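**Beltus siege novel – worth finishing?**

**latora_reads**
I'm on chapter 9 of the one set in 1636 and the knights still haven't left port! Does it pick up?

**cele24**
It does, once they reach the island. I read the last half in one go on Wednesday, tea going cold beside the microwave.

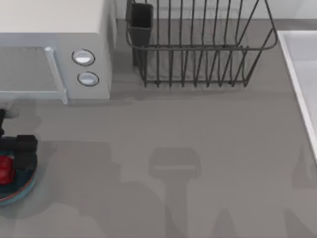

### Replies, page 2

**alletel**
Can't agree, sorry – the siege drags and the duke is a bore. I gave up.

**latora_reads**
Oh no. I rather like the duke! Carrying on till the island, then.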